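Measuring Policy Consistency on the Kivi Two-Arm Cell

Set the episode limit to 30 seconds and load the Flustberg policy. Run 100 episodes before changing any setting.

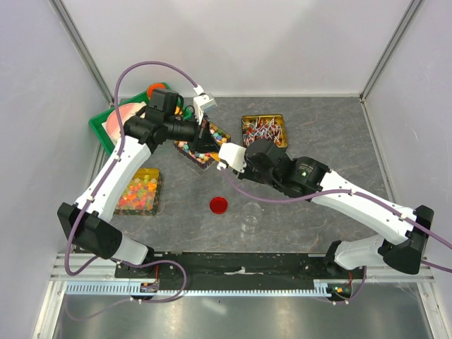

How many demonstrations does the method require?
Around 3,000, recorded on the same cell.

Score each arm separately — a combined score hides handoff errors. Objects outside the target set, such as the red lid lying flat on the floor panel, are left out of the score.

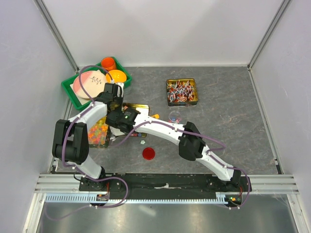

Layout changes are logged by Kibet Lyimo before each block. A layout with a tin of lollipops and a green tray is entered as mixed.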